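*Updated 2024-04-09. Shop and home tips, hand trucks and dollies.*

I've read a lot of advice on moving heavy things at home, and most of it seems to be written by people selling wheels. What follows is what has held up in my own garage and in a couple of rental kitchens, plus the things I tried and wouldn't bother with again.

## Load ratings

The number on the sticker is for a load sitting dead center on a smooth, level floor. My garage floor is neither smooth nor level, and a chest freezer has its weight at one end. I treat the printed rating as an upper limit for good conditions and stay well under it. A cheap dolly I bought in Trakville had a very impressive number on the box and a bent axle by October.

With a four-wheel dolly, look at how the casters are attached before you look at anything else. Four bolts through the deck with washers and lock nuts is fine. Wood screws into the underside will work loose on the first door threshold. You can swap them for bolts in an evening if you already own the thing.

## Two wheels or four

The convertible kind that folds from an upright truck to a flat cart gets a lot of praise. I've used 3 of them and they were all mediocre carts and mediocre trucks. The locking pin is the weak spot. Estela Montecinos swears by hers and has moved house with it, so maybe I've had bad luck, but I noticed she borrowed my plain upright one for the washer.

For most homes:

- Boxes, a fridge, a stack of tires: upright truck, air-filled tires if you have gravel or steps.
- Dressers, workbenches, anything wider than it is tall: flat dolly, rubber or carpet on the deck.
- Bags of soil or salt: a wheelbarrow. Stop looking at carts.

Air-filled tires go soft over the winter, and a truck with one soft tire pulls to the side all the way down the driveway. Keep a hand pump on a nail next to it. Solid foam tires never go flat and they're a decent choice for concrete, though they bounce badly on rough ground. 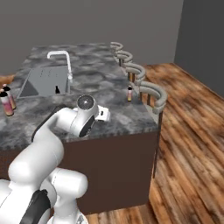 *Marble-topped island with a white gooseneck faucet at the sink.*

## Getting around an island

Measure the tightest gap on the route before anything gets strapped down. Measure it at floor level and again at counter height, since the top usually sticks out past the cabinet. The gap between the fridge and the island is the one that catches people out. So do door handles, which come off with two screws and save you a gouge.

Then measure the truck with your hands on it. Knuckles need room too. Mirta Retamal lost some skin on a door frame with what she called two inches to spare, and she'd measured the fridge perfectly.

Corner guards made for moving day are mostly thin foam. Folded cardboard and painter's tape do the same job for nothing. Don't leave tape on stone or finished wood overnight, whatever the roll promises.

## Floors

Gray or white wheels marked "non-marking" usually don't leave black streaks. That's all the label means. They'll still grind a piece of grit into a wood floor, and a small hard wheel under a heavy load can leave a dent with no grit at all.

Sweep the route, then sweep it again after the first trip, when you've tracked half the driveway inside. Lay down hardboard sheets, smooth side up, and leapfrog them. Two sheets are enough for a kitchen if one person does nothing except move sheets. Moving blankets under wheels bunch up and stop you cold. Under a thing with no wheels, a blanket is great.

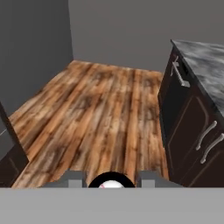
*Wooden floor, with a dark cabinet at the right.*

Those plastic furniture sliders are sold as if they'll shift anything. On carpet they're good. On wood I only trust the felt ones, and only when they're new. Old felt picks up sand and turns into sandpaper. Throw them out, they cost next to nothing.

## Straps

The shoulder harness kind, with a strap running under the load between two people: I was ready to hate these and I still half do. They work well on the flat if the two of you are close in height. On stairs the person below gets most of the weight, and the video on the package skips that bit. Kanini Kombo and I got a dresser down 19 steps with a set of them and agreed to use the truck next time.

Ratchet straps are overkill on a hand truck and will crush a cabinet side without any effort at all. A plain cam buckle strap, pulled by hand, holds a fridge. Run it around the body, never over the door handle.

## Caster care

1. Turn the dolly over and pull the hair and string out of the axles. Scissors and a pick.
2. Wipe the wheels with warm soapy water. Skip the solvent, it makes some rubber gummy.
3. One drop of light machine oil on the swivel. Water-displacing spray quiets it for a week and then the squeak comes back.
4. Snug the bolts.

I do this twice a year and it takes me less time than finding the scissors. The $70 set of "lifetime" casters I put on the workbench needed it as often as the cheap ones, for what it's worth. The brakes on them are better. I'll give them that.

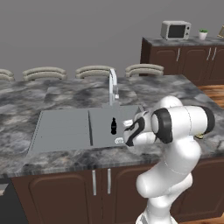 *A double-basin sink, with a small black bottle in the right basin.*

## Storing the things

Hang an upright truck from two hooks by its crossbar, low enough that you can lift it off without raising your arms over your head. Wall brackets sold for the purpose are the same hooks in a nicer bag. Flat dollies stand on edge behind a door with a bungee across them. Left flat on the floor, a dolly is a skateboard waiting in the dark.

Sebastián Riquelme keeps his under the bench loaded with paint cans, so it's always there and never free. I do the same with mine, and I've stopped pretending I'll fix it before spring.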